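Percy Henao
Robot learning at Kerslake. Teleop, data cleanup, cables.

1/ Notes on collecting demos for the tabletop set. We closed the first round in February with 2275 episodes kept, against a plan of 3000. Most of the gap is episodes we threw out ourselves. This thread is about why, and what we changed in how people drive the arm.

2/ Setup, briefly. One arm, one parallel gripper, fixed cameras plus one at the wrist. The operator drives by remote control through Kosora, our in-house teleop program. Henura writes the logs: joint angles, gripper width, all camera streams, one clock.

3/ We tried both ways of showing a task. Hand guiding means you hold the wrist and walk the arm through the motion. It gives smooth paths and almost no training time for the person. It also puts your forearm in most of the camera views, and the policy never gets a forearm at run time.

4/ So hand guiding is now for waypoints and for checking reach. Everything that goes into training is driven remotely. 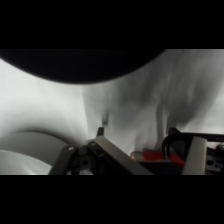 5/ Remote driving has its own problem: depth. New operators stare at the fixed view and come down too far to one side, or stop short and close on air. The wrist view helps with the last few centimeters. Both dark finger tips stand up against whatever is behind them, and the beige plates below give you a tilt reference if you bother to look. Against pale, crumpled stuff the tips are easy to find. Over a dark object they are much harder, so slow down there.

6/ Rule we settled on: fixed view for travel, wrist view for contact. Switch your eyes before you slow down. If you switch after, there is a pause in the log, and the policy learns the pause.

7/ On pauses. Digby Gilchrist went through the rejected episodes and sorted them by cause. Hesitation before contact was the largest group by a wide margin. The arm hangs over the target for two or three seconds while the person thinks. A model trained on enough of that will hang there too, sometimes for good.

8/ We do not trim pauses by script anymore. Trimming leaves a jump in velocity that looks like a fault to the filter in Skovorel (our training package). Cheaper to record it again.

9/ Drawers are the hardest thing on the table for most people. The box is light, so a sloppy push turns the whole box before the drawer moves. Contact near a corner makes it worse. Operators need to line up over the drawer, drop straight, and only then move sideways along the slide.
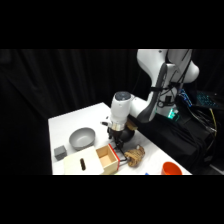 10/ Combining two motions to save time is the classic mistake here. Down-and-across looks efficient. With a finger on the drawer edge it loads the slide at an angle, the drawer binds, and the operator corrects with a jerk. All of that goes in the log.

11/ Gripper state before contact: decide it early. Closed fingers for pushing, open for grasping. Changing width while already touching the part adds a force nobody asked for. Henura marks these episodes and we review each one by hand.

12/ Clutter. We leave other objects on the table on purpose: bowl, cube, cup, the knotted rope thing. They are not part of the drawer task. Operators want to clear them away first. Please don't. The policy has to work with them there, and a person steering around a bowl is useful data.

13/ What I do ask is that the layout changes between episodes, by a real amount. Sliding the cube a finger's width and calling it a new layout does nothing. Turn the box. Put the cup on the other side.

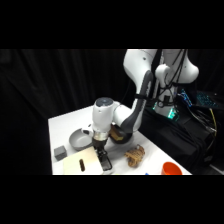

The same goes for start pose. Early on everyone used the home pose, and over 1000 episodes opened with an identical first second. The policy was excellent at that second. Put the arm 5 cm off and it went looking for home before doing anything else. Kosora now picks a random start inside a safe volume.

14/ Training for new operators is 2 sessions. First session: no recording, just free moves and touching a marker on the table from different sides. Second session: full tasks, recorded, then deleted. Their first kept episode comes after that. People dislike the deleting part.

15/ Fatigue shows up in the data before people report it. Paths get shorter and faster, and the release gets sloppy, with objects let go a little above the surface. We cap a stint at 40 minutes. Digby wanted 30 and may be right.

16/ Still open: whether to keep recoveries. If a grasp slips and the operator gets it on the second try, is that one good episode or one bad one? At the moment we keep it if the slip was small and label it. I'll post numbers once the next Skovorel run is done.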